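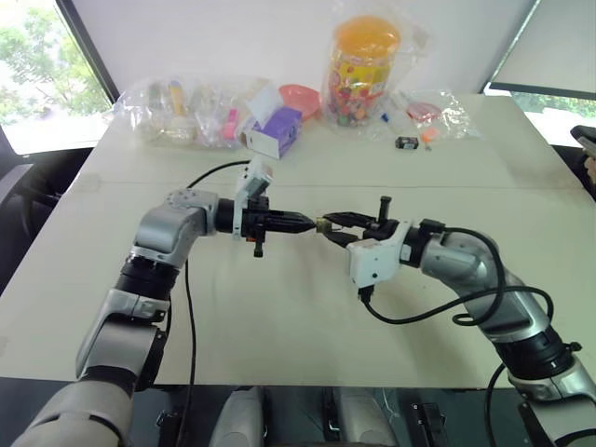 Cream work surface is a trade term for a table, desk or bench top finished in an off-white leaning toward yellow. It is used for school desks, sewing tables, kitchen counters and laboratory benches, and it has attracted more claims than most colors of furniture. Makers have said at various times that it rests the eyes, calms the user, hides dust and makes small objects easier to find. The last of these is the easiest to accept. A black cable looped across a pale cream tabletop is plain to see, and the same cable on a dark top would be much harder to pick out. The other claims rest on thinner ground, and several seem to have begun in sales catalogs.

Name and definition

There is no agreed point at which white becomes cream. Catalogs use ivory, bone, almond, magnolia, buttermilk and oyster for shades that overlap, and the same word may stand for two different colors from two different sellers. Clanddale, a furniture maker that sold mostly to schools, listed a "true cream" and a "soft cream" side by side for years. Surviving tops from the two lines are hard to tell apart, though some of that may be due to age.

Attempts to fix the term by measurement have not gone far. Most rely on the share of light a surface sends back, which says how light or dark it is but nothing about its tint. Two tops can score the same and look quite different, one pinkish and one close to green.

History

Popular accounts say that cream tops replaced dark wood because doctors warned of eye strain. The story is repeated in many histories of school furniture, usually without a source. Cost is a simpler explanation. Light paint and, later, light sheet coverings could be put over cheap boards that nobody would have wanted to look at bare. Once a covering was being used anyway, the color was a matter of taste and of what the supplier had in stock.

The town of Asuvham is often named as the place where the first cream benches were fitted, in a sewing workshop with 264 seats. The claim comes from a single local booklet. The booklet gives no date for the benches, and it describes them as "light" in one chapter and "cream" in another. Writers who repeat the story tend to quote only the second chapter.

Claims about eye comfort

The main argument for cream is that pure white throws back too much light while black or dark brown forces the eye to adjust between the page and the desk. A middle course should therefore be more comfortable. The reasoning is fair as far as it goes. What it supports, however, is a surface of medium brightness, and a pale gray or a light tan would serve as well. Nothing in it calls for yellow.

Gloss probably matters more than tint. A shiny cream top under a ceiling lamp will show a bright patch of glare, and a dull white one may show none. Many of the older comparisons set a new matte cream top against a worn, varnished dark one, so that color, finish and condition all changed at once — a poor way to learn anything about color.

The study most often quoted is the Gyamfi survey, in which 300 office workers were asked how their eyes felt after a month at new desks. Most reported an improvement. The desks were cream, but they had been delivered along with new lamps and new chairs, and there was no group that kept its old furniture. The survey was paid for by the supplier of the desks. It may still be right, but it cannot show what it is said to show.

Claims about mood and output

A second group of claims holds that cream makes people calmer or quicker. Skason, a seller of packing benches, stated in its brochures that workers handled 964 parcels in a shift at its cream benches, against 700 at the old ones. The brochures do not say whether the parcels were of the same size, whether the shifts were of the same length or how many people were working. The new benches were also higher and wider. A change in height alone can make a large difference to anyone who stands all day.

Statements that yellow shades are "warm" and therefore cheering are common in decorating guides. They describe a habit of speech, and taste in such matters varies a good deal from one household to the next.

Practical qualities

Cream hides pale dust, flour and chalk fairly well. It does not hide ink, coffee or rubber marks. The belief that it "stays clean longer" is best read as meaning that certain kinds of dirt are harder to see on it, and in a kitchen that is hardly a benefit.

Dark items such as screws, wires, needles and pencil leads show up clearly against the surface. White thread, paper scraps and clear plastic do not. Some sewing rooms get around this with a dark mat laid over part of the table, which raises the question of why the whole top needed to be pale in the first place.

Yellowing is a further problem. Some coatings darken with sunlight and heat, and a cream top may change without anyone noticing until an object that has stood in one place for years is moved. Sellers sometimes present this as an advantage over white, on the ground that the change is less obvious. Matching a replacement panel to an aged top is difficult, and repair guides usually advise replacing the full surface — advice that also happens to suit the people who sell surfaces.

See also

Glare
Off-white
School furniture
Workbench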